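# Organiser une rétrospective de vieux films à la maison sans s'endormir au deuxième

On lit partout qu'il suffit d'un drap blanc et d'un peu de pop-corn. Je me méfie. J'ai suivi ce conseil en octobre, avec trois mélodrames populaires à la suite, et à la fin du premier, Moataz Amrani demandait déjà combien il restait de chansons. Voici comment je procède maintenant.

## 1. Choisir une actrice, pas une époque

« Le cinéma des années soixante », ça ne veut rien dire. Prenez plutôt une comédienne de second rôle et suivez-la. Les vedettes ont des films faits pour elles, parfois mauvais, et on les regarde quand même par politesse. Les seconds rôles, eux, passent d'une farce à un drame en quelques mois, et on voit le métier.

Méfiez-vous des filmographies en ligne. Pour une seule actrice, j'ai trouvé 292 titres sur un site et 2 000 sur un autre. Le second chiffre comptait sans doute les pièces, les apparitions et les rumeurs. Je ne retiens que les titres confirmés par un générique.
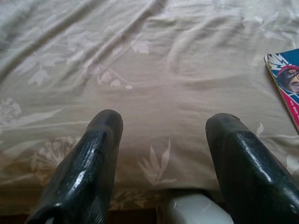
## 2. Vérifier la copie avant d'inviter qui que ce soit

Une copie dite « restaurée » ne l'est pas toujours. Regardez trois passages :

- le générique de début (est-il complet ?) ;
- une chanson au milieu, pour le son ;
- les dix dernières minutes, sous-titres affichés.

J'ai eu un film dont les sous-titres prenaient du retard à partir de la deuxième bobine. Yutong Lü, qui comprenait les dialogues, riait toute seule. Le lecteur Pumow permet de recaler le texte à la main, mais il faut recommencer après chaque pause. On m'a aussi vanté Bretix et son réglage automatique. Chez moi, il a décalé ce qui était juste.

## 3. Couper la soirée en deux

Un long métrage, une vraie pause, puis des extraits. Jamais deux films entiers. Je prévois 21 minutes d'entracte : vingt pour manger, une pour retrouver la télécommande. Après l'entracte, 90 minutes au plus. Jianguo Hou soutient qu'un public motivé tient cinq heures ; il est parti avant la fin de la séance qu'il avait lui-même programmée.

Pour les places, oubliez les chaises de cuisine. Des coussins contre un dossier ferme feront l'affaire, et une couverture par personne. 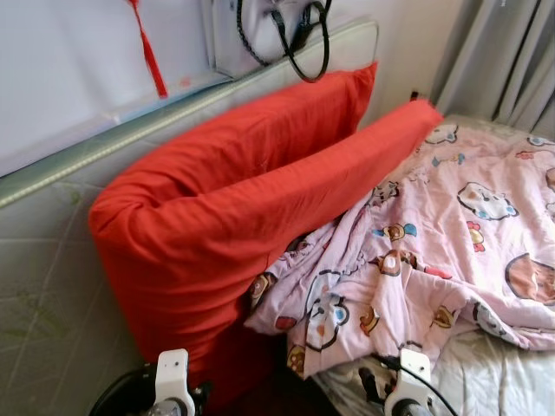
*Grand oreiller rouge plié contre une tête de lit rembourrée, couette rose à personnages juste à côté.*

## 4. Présenter le film en deux minutes

Dites qui joue, en quelle année, et une chose à guetter. N'annoncez surtout pas un chef-d'œuvre. Les anecdotes de tournage sont à prendre avec des pincettes : la même histoire de robe déchirée circule à propos de quatre actrices au moins.

## 5. Noter les réactions

Faites passer une feuille à l'entracte, car après le dernier film tout le monde cherche son manteau. Lanying Shen écrit « trop de violons » à chaque séance. C'est souvent vrai.

Prochain essai chez moi : une comédie en noir et blanc, copie vérifiée deux fois, sous-titres compris.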